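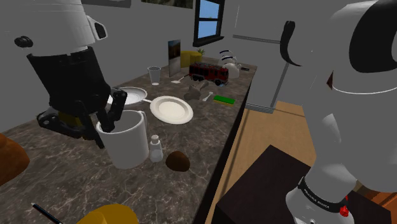
A white mug and other kitchen items on a dark stone countertop with white veining.

Copper in the Vault: Why Faltdale Lends Against Metal

The warehouse at Faltdale holds 767 tons of copper cathode, and almost none of it is waiting to be used. The sheets are stacked on pallets, strapped, tagged and entered in a ledger that a lender in Kelham can read at any hour. Each tag stands for a loan. When the loan is repaid the tag is canceled and the metal is free to leave. Until then it sits.

Lending against stored metal is an old trade, and for most of its life it has been a dull one. A merchant buys copper today, sells it forward for delivery in three or six months, and borrows the purchase price in between. If the forward price is higher than the spot price by more than the cost of interest, rent and insurance, the merchant keeps the difference. Traders call this the carry. The copper itself does nothing except exist and be countable.

What has changed over the past year is the size of the carry. Through the spring, the gap between spot and forward prices was too narrow to pay for storage, and the Faltdale sheds were close to empty. Demand from cable makers was strong and metal went straight from the rail siding to the factory. By August the order books had thinned, spot prices had slipped, and the forward curve had opened up enough to cover rent with something left over. Tonnage came in quickly after that.

Most of the new loans were written by Stoltel, a mid-sized commodity finance house that opened its Kelham office to be near the rail line. Its standard contract runs 90 days and can be rolled over twice. The lender advances less than the full market value of the metal and holds the warehouse receipt as security. The margin between the advance and the market value is known as the haircut. If the copper price falls far enough to eat into it, the borrower must post cash by the close of the next business day. If the cash does not arrive, the lender may sell.

The arrangement depends on the receipt. A warehouse receipt is a document of title, and whoever holds it properly endorsed controls the metal. The weak point has always been duplication. In past cases elsewhere in the industry, the same pile of metal was pledged to more than one bank, and the lenders learned of each other only when the borrower stopped paying. By then the question of who owned the pile was a matter for the courts, and the pile had sometimes been moved.

Faltdale's answer is a single register and a physical audit. Each lot carries a number stamped on the strapping and repeated on the receipt. The operator weighs lots on the way in, and an outside inspector reweighs a sample each month. A difference of more than 2 pounds on a bundle sends the whole lot back to the scale. Samples are drilled for assay when the producer's brand is not on the lender's approved list. Unbranded metal can still be stored, but it earns a deeper haircut and some lenders will not touch it.

Insurance is the other fixed cost. Policies cover fire, theft and flood, and they generally exclude shortages that come to light only at stocktaking. The phrase used in the wording is "mysterious disappearance." Borrowers who want that cover must buy it separately, and at present prices few do.

Collado, the second storage site in the district, has taken a different course. It charges a lower daily rent but a higher fee for loading out, which suits owners who plan to leave their metal in place for a long time. For a merchant rolling a 90-day loan, the load-out fee can erase the gain from cheaper rent. The break-even point moves with the length of the roll, and anyone comparing the two sites has to work out the full cost to the factory gate. The headline rent alone is a poor guide.

There is a wider effect. Metal held under financing is counted in stock figures but is not available to a manufacturer who needs it next week. When the carry is wide, reported stocks rise and can give the impression of a glut. When the carry closes, the same metal comes out in a short period and weighs on the spot price. Analysts try to separate the two kinds of stock, using load-out requests as a rough signal. Faltdale publishes its requests daily at 4 p.m. Collado does not publish them at all.

At the present spread, a loan taken out at Faltdale covers its costs with a thin margin. A rise in short-term interest rates would close it, and so would a modest recovery in cable orders. Stoltel's contracts carry a floating rate, reset every 2 weeks.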